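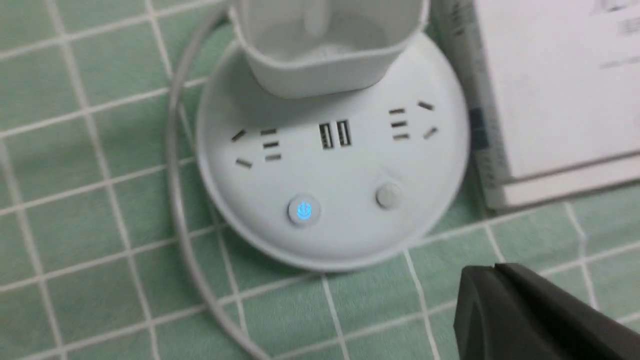 Blick der Handgelenkkamera auf die runde Steckdosenleiste, blauer Taster leuchtet

Von: Rhys Tamihana
An: Liste Werkstatt-Automation
Betreff: Re: Re: Greifer drückt Taster – wie gut muss das werden?

Hallo zusammen,

ich antworte mal zwischen den Zeilen, weil mir bei der letzten Mail einiges zu schnell ging.

> Ich habe am Wochenende die neue Version von Priltemico auf den
> Werkstattrechner gespielt und den Arm gleich trainieren lassen.
> 488 Vorführungen, alle von Hand mit dem Leader-Arm gefahren,
> Aufgabe: den linken Taster an der runden Steckdosenleiste drücken.

488 Vorführungen für einen Tastendruck. Ich will die Arbeit nicht kleinreden, ich habe selbst einen Teil davon gefahren und hatte danach zwei Tage lang einen steifen Nacken. Aber wir sollten uns fragen, was wir damit gelernt haben. Die Leiste lag dabei fast immer an derselben Stelle auf der grünen Unterlage, die weiße Schachtel rechts daneben, das Kabel in einem Bogen links herum. Wenn das Modell sich gemerkt hat, wo auf dem Gitter der Taster zu suchen ist, sieht das Ergebnis am Ende genauso gut aus wie bei einem Modell, das den Taster erkennt. Bis jemand die Schachtel wegnimmt.

> Die Erfolgsquote ist hervorragend, der Arm trifft praktisch immer.
> Ich würde sagen, damit können wir die Sache abhaken und uns an
> den Stecker machen.

Abhaken würde ich hier gar nichts. Was heißt "trifft"? Ich habe mir deine Logdatei angesehen, und da steht als Erfolg jeder Durchlauf, bei dem die Fingerspitze in die Nähe der Zielposition kommt. Ob der Taster dabei durchgedrückt wurde, steht nirgends. Auf dem Bild oben leuchtet das Symbol blau, und der Finger ist noch ein gutes Stück weg. Wer wann geschaltet hat, sieht man dem Bild nicht an. Solange wir nur Bilder und Gelenkwinkel aufzeichnen und keinen Zustandswechsel auswerten, glaube ich an keine Quote.

Mein Vorschlag: das blaue Symbol aus dem Kamerabild auswerten, vorher und nachher. Das ist der einzige farbige Lichtpunkt da unten, den findet man mit einer simplen Farbschwelle. Dafür braucht man kein Modell und erst recht keine Cloud. Und bitte auch den zweiten Taster mit hineinnehmen, den grauen rechts daneben. Der hat kein Licht, ist ebenfalls rund und sitzt nur ein bisschen höher. Wenn der Arm auf Zuruf zwischen den beiden unterscheidet, ziehe ich einen Teil meiner Einwände zurück.

> Für den Stecker bräuchten wir nur ein paar Vorführungen mehr,
> Hinano hat das Einstecken laut Beschreibung schon im Grundmodell.

"Laut Beschreibung" ist genau mein Problem mit Hinano. Ich habe es auf meinem Rechner zu Hause laufen lassen, 1.226 Schritte lang, dann war der Grafikspeicher voll und ich habe abgebrochen. Was bis dahin herauskam, war ein Arm, der sehr entschlossen neben die Leiste gefahren ist. Kann an meiner Kalibrierung gelegen haben. Kann auch sein, dass das Grundmodell mit unseren Buchsen nichts anfangen kann: schräge Schlitze außen, daneben die kleinen waagerechten übereinander, dazwischen zwei USB-Ports. So etwas liegt vermutlich nicht in jedem Datensatz herum.

Dazu kommt der Würfeladapter am oberen Rand der Leiste. Der ragt aus der Fläche heraus, und mit der Kamera am Handgelenk ist er beim Anfahren schnell oben aus dem Bild. Ich würde ihn für den Anfang abziehen. Wenn das Einstecken ohne ihn nicht klappt, klappt es mit ihm schon gar nicht.

Ach ja, und vor jedem Einsteckversuch wird die Leiste vom Netz getrennt. Das war im März schon einmal Thema, ich wiederhole es trotzdem. Ein Greifer, der mit Kraft neben einem Schlitz herumstochert, hat an einer Leiste unter Spannung nichts verloren. Den Taster können wir meinetwegen mit Strom üben, anders geht der Test mit dem Licht ja auch nicht.

> Außerdem wollte ich fragen, ob wir die Finger von Kolev bestellen,
> die weichen. Damit soll alles viel zuverlässiger werden.

Soll. Von wem stammt das, außer von Kolev? Die jetzigen dunkelgrauen Finger mit der schrägen Spitze reichen für einen Taster allemal. Weiche Finger geben nach, und dann wissen wir noch weniger, ob wirklich gedrückt wurde. Ich bin nicht grundsätzlich dagegen — aber erst messen, dann kaufen.

Was ich selbst beitrage: Ich schreibe das kleine Skript für den Lichtvergleich und lege es in unser Nutora-Verzeichnis. Danach lasse ich es über die alten Aufnahmen laufen, das sind inzwischen 1.706 Bilderfolgen, wenn man die verwackelten mitzählt. Bei den meisten müsste der Taster am Anfang und am Ende im Bild sein. Wo der Finger davor steht, werfe ich die Folge raus.

Könnte bitte jemand beim nächsten Mal die Leiste drehen und die Schachtel woanders hinstellen? Zwanzig Durchläufe ohne neues Training würden mir für den Anfang reichen. Mit Protokoll, auch von den Fehlschlägen.

Gruß
Rhys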